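Looking After Old Furniture: Evening Course
Session 3 handout: Surfaces, and what to do before you do anything
Tutor: Mairéad Ó Dálaigh

Right, so last week ran over (my fault, I got going on woodworm and there was no stopping me) and we never reached finishes. I've put the bits I skipped in here so you can read them at home with a cup of tea. On a coaster, please!

Start by looking. I mean properly looking, for a good quarter of an hour, with the big light off and a lamp held low at one side. A low light shows up every dent and ripple that the ceiling light flattens out. When I was learning with Tomás Keane he wouldn't let me open a tin of anything until I'd filled a page with notes, and I sulked about it for most of a winter. I still have that notebook and I still use it.

What's on the surface?

Before you pick a cleaner you need a fair idea of what you're cleaning. The usual suspects are wax, oil, shellac (French polish), varnish and the modern sprayed lacquers. Then there are laminates and painted boards, which plenty of you have at home and which follow different rules altogether, so don't go waxing them.

Try a hidden spot, under the top or inside a leg. A dab of white spirit on a cotton bud will bring wax off as a yellowish smear. Meths softens shellac and it goes tacky. If neither does much, you've probably got varnish or lacquer. Window open, gloves on, and the rag goes outside flat to dry afterwards, never scrunched up in the bin. Oily rags can heat up by themselves and catch fire. I go on about this every term and I'll go on about it again.

Marks and what they tend to mean

White rings and cloudy patches are nearly always in the finish and not in the wood, so they're often fixable. Black rings are the nasty ones: water has got right through and met iron, or the tannin in oak, and you're into oxalic acid territory (session 6, not before). Small dark specks could be ink, fly dirt, mould or old splashes of goodness knows what, and each one wants different handling. Try a barely damp cloth first. Try it again. You'd be amazed how much is just dirt.

Worn edges I mostly leave alone. Farhad Mousavi and I have a long-running argument on this one, as he'd touch in every scuff with colour and I'd sooner see where people have leaned their arms for years. He'll be here for session 5, so you can hear his side and make up your own minds.

Sanding

Put the sandpaper down! If you really must, begin at 400 grit, with a cork block, along the grain, and stop sooner than you want to. The 80 in the supply cupboard is for stripping softwood boards and shouldn't come near a tabletop you care about. On veneer you can go through in seconds, and there's no putting it back.

For next time

Bring one small thing from home with a tired surface. A box, a tray, a stool, whatever you can carry on the bus. Write your page of notes first, and please include the bits you're not sure about, they make the best discussions. Ruairí, you still have my good scraper.

We start at seven sharp and I'll have the kettle on for 15 minutes before. Anyone who missed the sheet on wax recipes can get one from the folder by the door.
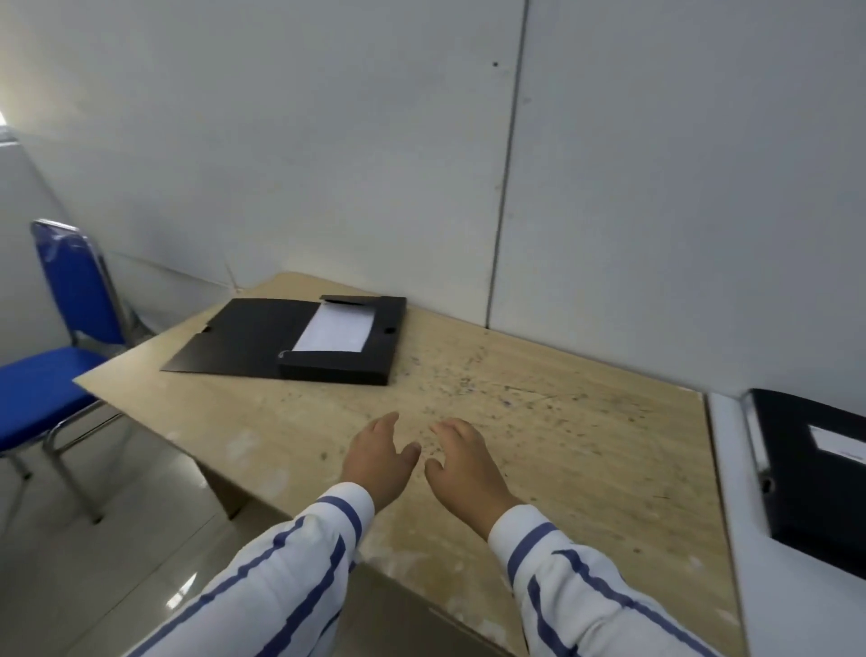
Specks and smudges on a pale tabletop, with wear along the front edge.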